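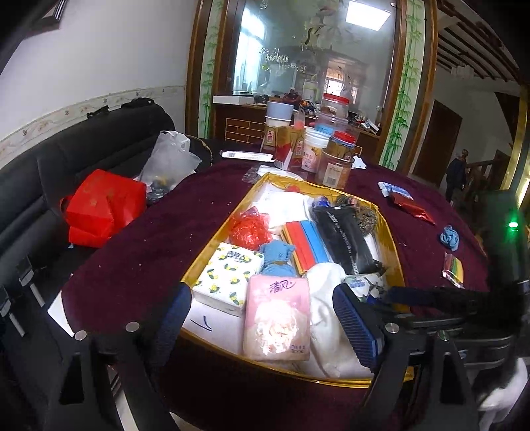 Greifdaten zu Hause sammeln: so gehe ich vor

Für unser Projekt Nodonar nehme ich seit Januar Aufräum-Demos mit dem Handgreifer auf, und weil Tania Samarakoon mich jetzt schon zum dritten Mal nach meinem Ablauf gefragt hat, schreibe ich ihn mal auf.

1. Flache Kiste auf den Tisch, Alltagskram rein. Ich mische gern Weiches mit Sperrigem: Taschentuchpackungen, Tücher, Metallschwämme, eine zerknitterte Tüte (die Tüten sind gemein, aber genau davon braucht das Modell viele!). Dosen und Becher stelle ich ans hintere Ende.

2. Greifer ein paar Sekunden ruhig über die Kiste halten, dann erst starten. Sonst fehlt dem Tracking der Anfang und die Aufnahme ist für die Katz.

3. Pro Aufnahme ein Teil greifen, anheben, ablegen, loslassen. Bitte langsam, auch wenn es nervt. Danebengegriffen? Einfach weitermachen und nachfassen, solche Korrekturen sind Gold wert.

4. Nach 24 Aufnahmen alles neu durchmischen und ein paar Sachen neben die Kiste legen.

5. Abends durchschauen und aussortieren. Von meinen letzten 324 Aufnahmen sind 149 rausgeflogen, meistens weil ich zu hektisch war – autsch.

Den Rest lade ich dienstags bei Vekano hoch. Ordnernamen bitte ohne Umlaute, sonst meckert das Skript.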